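# Vumik Laundry Notes

A small, friendly collection of notes on bedding and folding, kept up since October – 134 entries so far, all in plain text. We wrote them for anyone who has ever stood over a wrinkled sheet wondering where to begin, and you're very welcome to borrow whatever helps!

Beds with green covers, washer in the back: 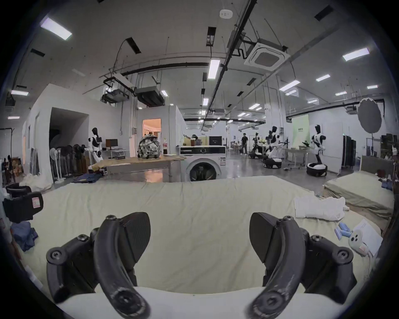
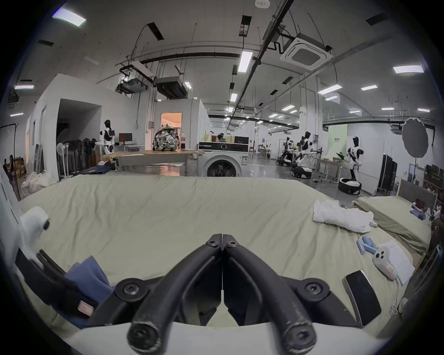

**Do I need to read the notes in order?**

Start wherever you like – each entry stands by itself.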